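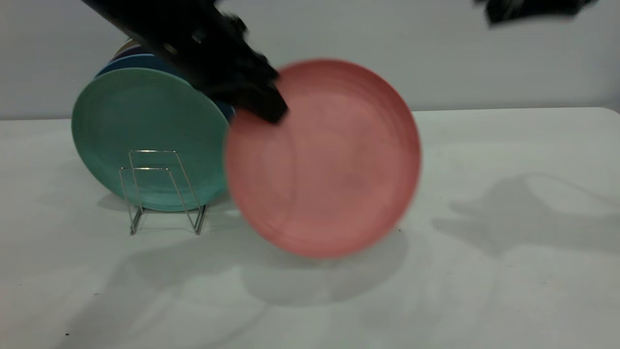
Teaching the arm to rack the plates: a walk-through for new club members

Welcome to the second half of the Istdale Robotics Club beginners' course! If you joined us in March you will already have stacked cups until you were sick of the sight of them, and plates are the natural next thing. They're harder than cups (flat, wide, and very keen to lean on one another), but I think they're also a good deal more fun, and by the end of this page you should have your own recordings ready for the Mostis challenge.

Before you begin

You'll want a clear white table, a small wire dish rack, and a handful of plates in different colours. In our lot the pink one is the plate we move and the teal one sits at the front of the stack, so those are the colours I'll use all the way through. If you're working at home with a different set, pick one plate to be the mover and stick with it, or your notes will get into a terrible muddle.

Switch the arms on, open Stiltum on the club laptop and load the profile called "plates". Let both arms go to their rest position before you touch anything.

Step 1. Set the rack

Put the rack down so that its wires run across the table and the plates face you. Press down gently on each corner. If it rocks, bend the leg back with your fingers, and do it now, while the plates are still safely on the side.

Step 2. Choose your grip

Hold the plate by the rim, high up and a little to one side. Our arm comes in from the left, so the upper left of the rim suits it nicely. Beginners nearly always want to grab the very top, and I did too, but then the plate swings like a pub sign and you spend the whole run waiting for it to settle.

Step 3. Lift, but not far

Bring the plate up on its edge until it just clears the table. A finger's width is plenty. Keep the face turned towards the front and try not to let it tip forwards, as the rim will catch on the rack when you come in.

Step 4. Bring it across

Move slowly over the last stretch. You can go as quickly as you like before that, within reason, but a plate that arrives fast will knock the whole row and you'll be starting again. Lower it until you feel the wire take the weight, pause for a moment, then open the gripper.

Step 5. Save the run

Press save and give the run a name you'll recognise next week. Keep the wobbly ones as well, please, and mark them "untidy". The club's shared folder holds 1,047 runs at the moment, of which 289 are plates, and we'd love to reach 2,000 before the challenge.

If it goes wrong

Plate slipping in the grip: wipe the rim and the gripper pads with a dry cloth, then close the gripper by 2 more clicks on the Ortner controller.

Arm stopping halfway: check that the second arm hasn't drifted into its path. Send both back to rest and try once more.

Plates leaning the wrong way: take them all out and put them back one by one, starting at the rear.

Do bring your questions along to the club session, however small they seem. The kettle goes on at half past six.

Page last updated 2022-07-15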